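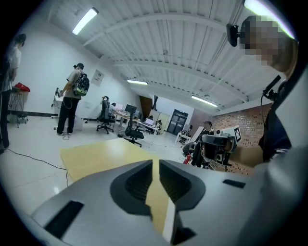

Facilities Helpdesk – Ticket 511

Site: Vosthorpe, ground floor open office
Category: Floors and general safety
Raised by: Lambros Tsoukalas
Assigned to: Charalambos Gkikas, Building Services
Priority: Normal
Status: Open – awaiting contractor

Summary of request

The requester reports that the white floor tiles between the row of desks and the brick wall show marks after cleaning, and that a yellow sheet is lying on the floor in the same area. He asks that the floor finish be checked and that the position of the fire extinguisher by the brick wall be confirmed as acceptable. The photograph supplied with the request is attached.

Initial response

The request has been acknowledged and passed to Building Services. The following points were noted from the photograph.

The tiles have a glossy finish. The marks described by the requester cannot be assessed from a photograph and will require an inspection.

The yellow sheet lies flat on the tiles. Sheets of any kind laid on a glossy floor are treated as a slip risk unless they are fixed or have a non-slip backing. The requester is asked to state which applies.

The red fire extinguisher is at floor level in front of the brick wall, with an office chair beside it. Extinguishers on this site are to be kept on a stand or bracket, with clear access at all times.

A tall brown wooden panel is leaning against the wall to the left of the dark double door. It is not recorded on the room inventory.

Log

09:10 – Ticket opened. Requester informed by e-mail.

09:45 – C. Gkikas telephoned the requester. The sheet has no backing and is not fixed. Requester advised to tape all four edges or to lift the sheet when the area is not in use. Low-tack floor tape may be collected from the Building Services store.

11:20 – Site visit. Marks found on the tiles nearest the desks. A test patch was cleaned with warm water and a clean microfibre pad and dried by hand. The marks came away fully. Cause considered to be a build-up of floor cleaner.

11:35 – Dosing checked with the cleaning contractor, Ververidis. The product in use is Zondel neutral floor cleaner. Staff had been adding 500 ml to each 5 litre bucket. The site cleaning sheet gives 60 ml. Contractor asked to correct this with immediate effect.

11:50 – Office chair moved away from the extinguisher. Seal and pressure gauge checked and found in order. Stand requested from stores.

14:15 – Requester confirmed that the wooden panel was left over from the Totlow partition works and is not needed. Collection requested. Until it is removed, the panel is to be secured at the top or laid flat along the wall, clear of the double door.

Outstanding actions

Ververidis to rinse the whole floor twice with clean water, outside working hours, and to confirm completion by e-mail.

Building Services to fit the extinguisher stand and update the location plan.

Totlow to collect the panel. If no date has been given by the end of December, the panel will be disposed of and the cost recharged.

Requester to report any further marking under this ticket number. A new ticket should not be raised.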